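4. Set the simmer temperature

I like my Istia hob at its lowest setting for soup, but yours may run hotter, so do this once before you cook anything you care about.

Fill a pot with water, put the lid on and turn the dial to 3. Wait 12 minutes. You want small, lazy bubbles — if the lid is rattling, go down a notch and wait again.

Note: take the lid off with a dry cloth and tilt it away from you. I forgot once and my wrist remembered it for days!

Stainless steel pot and lid, the kind I use for all of this: 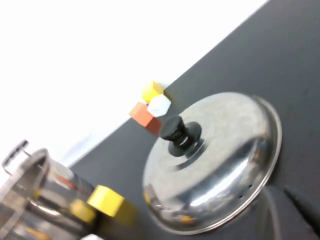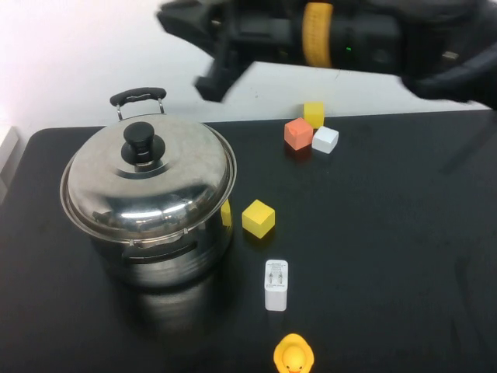 5. Save your setting

Hold the dial in until it clicks, then let go. The hob now goes back to that level whenever you press Simmer.

Caution: a power cut wipes the saved level. Mine lost it in July, and I had a pan of lentils boiling away before I noticed. If the clock is flashing, go back to step 4.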